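4. 壁紙の柄と張り替えをめぐる語り

4.1 対象と資料

本節では、Liltano地区の賃貸住宅に暮らす80世帯への聞き取りと、同地区の住まい手向け掲示板Feluraに寄せられた1240件の書き込みを用いて、花柄壁紙がどのように選ばれ、手入れされ、張り替えられるかを検討する。前節で扱った無地壁紙の普及過程とは異なり、柄物については販売統計の分類が年度によって一定しない。そのため、数量の推移を追うことはせず、語りの内容を中心に扱う。

聞き取りは各世帯の居間または食事室で行い、録音のうえ文字に起こした。Feluraの書き込みは、壁紙、内装、退去の各分類に登録されたものをすべて読み、広告と重複投稿を除いた。件数は除外後のものである。引用にあたっては、投稿者が特定されないよう語尾と固有の地名を改めた。

4.2 柄の選択

花柄を選んだ理由として最も多く挙がったのは、前に住んでいた家の壁に似ているというものであった。花の種類まで覚えている回答者は少なく、記憶されているのは地色とリボンや格子など花以外の要素であることが多い。「白い地に何か結んであった」「斜めの線が走っていた」といった言い方が繰り返し現れる。販売側の見本帳では柄名に花の名が使われるため、住まい手が探している柄と見本帳の索引が噛み合わず、店頭で長い時間をかけて見本をめくることになる。

内装材店Binskaの見本室では、この問題に対して柄を地色と骨組みで並べ替えていた。骨組みとは、花を取り除いたときに残る線の配置を指す店内の呼び方で、縦縞、格子、菱形、散らしに分かれる。店員への聞き取りによれば、並べ替えの後は柄名を尋ねられることが減り、かわりに床材との組み合わせについての相談が増えたという。

床や台の表面材との組み合わせは、柄の選択とほとんど同時に決められている。とくに石目調の面は、それ自体が不規則な模様をもつため、花柄と隣り合わせることをためらう回答者が多かった。一方で、淡い色どうしであれば模様が重なっても気にならないとする意見も根強い。図1に、淡色の大理石調の面と、水彩風の花柄壁紙とが接する例を示す。

図1 大理石調の面と花柄壁紙の取り合い

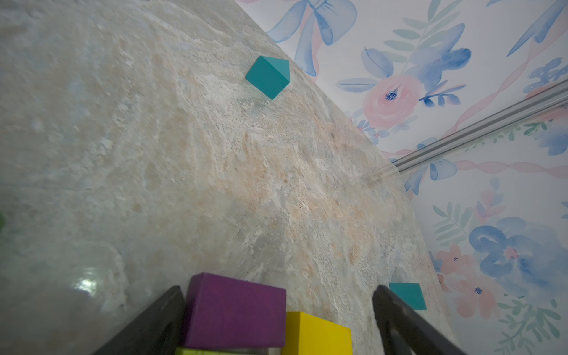 石目と花柄は喧嘩するからどちらかを無地にしたほうがよい、とFeluraのある書き込みは述べ、床を先に決めてから壁紙を選ぶよう勧めていた。この投稿には賛否の返信が続き、そのうち反対する側は、無地の床は汚れが目立つこと、賃貸では床を選べないことを理由に挙げている。床が先に決まっている住まい手にとって、順序についての助言は役に立たない。返信のやりとりは途中から掃除の頻度の話題に移り、組み合わせの是非については結論が出ないまま終わっている。

聞き取りでも同様の傾向がみられた。床を選べた世帯は持ち家から移ってきた世帯に限られ、残りの世帯は既存の床に合う壁紙を探していた。その際の手がかりは模様の大きさよりも色であり、石目の中の赤みや黄みを壁紙の花の色と合わせようとする説明が多い。見本帳を家に持ち帰り、朝と夜の両方で床に当てて確かめたという回答もあった。夜の照明の下では赤みが強く見えるため、昼に選んだ柄を取りやめた例も含まれる。

4.3 貼る面の数

柄物の壁紙を室内の何面に貼るかは、施工費と印象の双方に関わる。Binskaの店頭で配布される冊子では一面貼りが勧められており、残りの面には同系色の無地を合わせる例が並ぶ。冊子を読んだ回答者の多くはこの勧めに従っていたが、すべての面に同じ柄を貼った世帯も少なくない。

全面に貼った世帯の説明には共通点がある。一面だけ柄にすると、その壁の前に家具を置きにくいというのである。戸棚や寝台を寄せれば柄は隠れ、隠さなければ部屋の使い方が制約される。どの壁にも同じ柄があれば、どこに何を置いても見え方は大きく変わらない。狭い部屋ほど全面貼りを避けるべきだという一般的な助言に反して、この説明は狭い部屋に住む世帯から多く聞かれた。

施工の面では、隅で柄をどう合わせるかが問題になる。散らし柄であれば多少のずれは目につかないが、菱形の骨組みをもつ柄では、線の行き先が隅で食い違うとすぐに分かる。職人は入口から最も見えやすい隅を先に決め、そこから左右に貼り進め、ずれを見えにくい隅に集める。図2は、菱形に交差するリボンの柄を三面に用いた例である。

図2 菱形の骨組みをもつ花柄を三面に用いた例
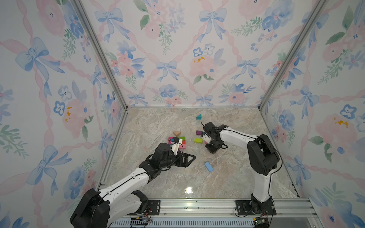
隅のずれは最初の月だけ気になり、そのあとは見ようとしても見つけられなくなった、という声が聞き取りの終わり近くに出た。同じ趣旨の発言はほかの世帯にもあり、施工直後の不満がその後の評価に残りにくいことをうかがわせる。ただし、来客に指摘されてから再び気になりはじめたとする回答もあり、慣れは本人の中だけで完結するわけではないようである。

施工店Bachの見積書の写しを借り受けて読むと、柄合わせの手間は独立した項目になっておらず、材料の余りを見込む割合の中に含まれていた。柄の繰り返しが大きいほど切り捨てる部分が増えるため、住まい手の側からは材料が高いように見える。聞き取りでは、見積もりを受け取った段階で柄を小さいものに変えた世帯があった。変更の理由を好みの変化として語る世帯もあり、費用による断念が後から好みの問題として語り直されている可能性がある。

貼り終えた後の端材の扱いも世帯によって異なる。補修用に筒のまま保管する世帯、引き出しの底に敷く世帯、子どもの工作に使い切った世帯があった。保管した世帯のうち実際に補修に使った例はわずかで、壁の側が日に焼けて色が合わなくなったことが主な理由である。

4.4 退去と張り替え

賃貸住宅で住まい手が柄物の壁紙を貼った場合、退去時に原状へ戻すかどうかは契約によって定まる。対象地区の契約書には、下地を傷めない方法で貼ることを条件に張り替えを認めるものと、事前の承諾を求めるものとがある。Feluraの退去の分類には、承諾を口頭で得たために後で食い違いが生じたという書き込みが目立つ。書面を残すよう勧める投稿は多いが、どのような文面にすればよいかを具体的に示したものは少ない。

この点について、Feluraの管理者は300字の定型文を掲示している。定型文には、貼る面、貼り方、退去時の扱いを記す欄があり、柄の名前を書く欄はない。柄をめぐる対立は施工後に起こることが多く、欄の不足を指摘する書き込みもみられる。家主の側が問題にするのは派手さよりも次の入居者の好みであり、同じ花柄が承諾される場合と断られる場合の差は、契約書の文言からは説明できない。

残された柄物の壁紙を、次の入居者がそのまま使い続ける例もある。聞き取りを行った世帯のうち12世帯が前の入居者の貼った壁紙で暮らしており、入居前に張り替えを求めた世帯はその中になかった。自分では選ばなかったが剥がすほどでもない、という言い方が多い。図3には、花柄の壁と石目調の床を組み合わせた例を、図2とは別に掲げる。続けて、前の入居者の壁紙を引き継いだ世帯についての調査記録を抄録する。

図3 花柄の壁と大理石調の床の組み合わせ

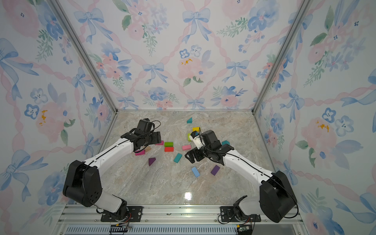

Liltano、8月　午後、二階の角部屋を訪ねる。食事室の壁紙は前の入居者が貼ったもので、鍵を受け取った日に初めて柄を知ったという。内見のときは雨戸が閉まっていて、壁の色までは分からなかった。窓の脇に浮いている箇所があり、糊を買ったまま棚に置いてある。張り替えたいかと尋ねると、台所の換気扇のほうが先だと答えた。柄については、食卓の布を無地に替えたこと以外に何もしていない。以前の布は縞で、並べると目が疲れたとのことである。話の途中で隣室の工事の音が大きくなり、録音を止めて廊下で続きを聞いた。

記録にあるように、引き継がれた壁紙は、積極的に好まれることも嫌われることもなく、ほかの修繕の後回しにされながら使われている。手が加えられるのは布や敷物など壁以外の部分であり、柄は動かせない条件として扱われている。床を選べない世帯が床に合わせて壁紙を探していた4.2の例と比べると、動かせないものが床から壁へ移っているだけで、合わせ方の手順はよく似ている。

なお、引き継ぎの例では壁紙の貼られた時期が分からないことが多く、経年による色の変化と元の色とを区別できない。次節では、Bachに残る施工控えを用いて時期を確かめられた住戸に対象を絞り、浮きと変色の箇所を検討する。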